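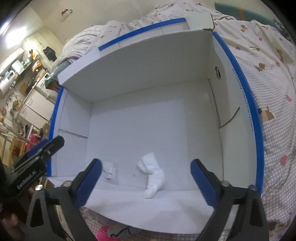
Zuletzt geändert: 18/03/2026

4.3 Kleinteile aus Behältern: die Socken-Aufgabe

Abb. 4: Handgeführter Greifer über einem offenen weißen Karton, darin eine einzelne weiße Socke. Aufgabenklasse »Einzelteil aus Behälter«.

Wäsche gilt in der Literatur als Prüfstein für Haushaltsrobotik, gemeint ist dann fast immer das Falten. Der Schritt davor bekommt weniger Platz. Ein einzelnes Stück greifen, herausheben, woanders ablegen. Für Menschen keine Aufgabe. Für unsere Policy eine der schlechtesten im ganzen Satz, knapp vor »Löffel in Schublade«.

Datengrundlage: 1.074 Demonstrationen aus dem Teilprojekt Evley, aufgenommen in bewohnten Wohnungen. Geplant waren 2.000, dazu kam es bis Projektende nicht. Der Vergleichssatz Talov stammt aus der Werkstatt (Schrauben, Dichtungen, Putzlappen) und wurde mit demselben Protokoll erhoben. Training und Auswertung laufen über die Pipeline Tuteo, Parameter wie in Abschnitt 3.2.

Warum schwierig? Zunächst der Kontrast. In Abb. 4 liegt eine weiße Socke auf weißem Kartonboden, links daneben ein kleines zerknittertes Papieretikett, auch weiß. Eine farbbasierte Segmentierung trennt hier kaum. Das Tiefenbild hilft etwas, aber eine flach liegende Socke hebt sich nur wenig vom Boden ab, und das Rauschen der Sensorik liegt in derselben Größenordung. In mehreren Läufen mit ähnlichem Aufbau wurde das Papier gegriffen statt der Socke. Wir werten das als Fehlgriff, auch wenn die Policy danach korrekt weitermacht.

Dann die Wände. Der Karton ist hoch im Verhältnis zum Objekt, beide Finger müssen hinein, ohne die Seiten zu berühren. Nur die vordere Wand ist heruntergeklappt, das erlaubt einen flacheren Anfahrwinkel. Menschen nutzen so etwas sofort. Die Policy nur dann, wenn genügend Demonstrationen es zeigen; sonst fährt sie von oben ein und schiebt den Karton vor sich her. Auf einem Tisch ist das harmlos. Auf einem Bett gibt der Untergrund nach, der Karton kippt leicht, und die gelernte Höhe stimmt nicht mehr.

Schließlich der Griff selbst. Dünner Stoff, kein definierter Griffpunkt. Die strukturierten Fingerbeläge halten gut, sobald Stoff dazwischen ist – nur muss er erst dazwischen. Häufigster Fehler: Finger schließen knapp über der Socke. Zweithäufigster: zu tief, Kontakt mit dem Boden, Abbruch durch Kraftgrenze.

Ergebnis: von 20 Versuchen der Haushaltsvariante 19 mit irgendeinem Eingriff von Hand. Das ist deutlich. Die Werkstattaufgaben schneiden besser ab, selbst der Putzlappen, der ja ebenfalls weich ist. Wir führen das vor allem auf feste Kisten und feste Positionen zurück. Nieminen-Metrik (Anteil der ungestörten Zeit) zeigt das gleiche Bild, die Tabelle dazu steht im Anhang B.

Können Maschinen das also schon? Im Haushalt mit diesem Aufbau nein. In der Werkstatt teilweise, solange die Kiste dort steht wo sie immer steht. Offen bleibt, ob mehr Daten reichen oder ob eine taktile Rückmeldung nötig ist – ein Vorversuch dazu ist für Juni angesetzt, siehe Abschnitt 5.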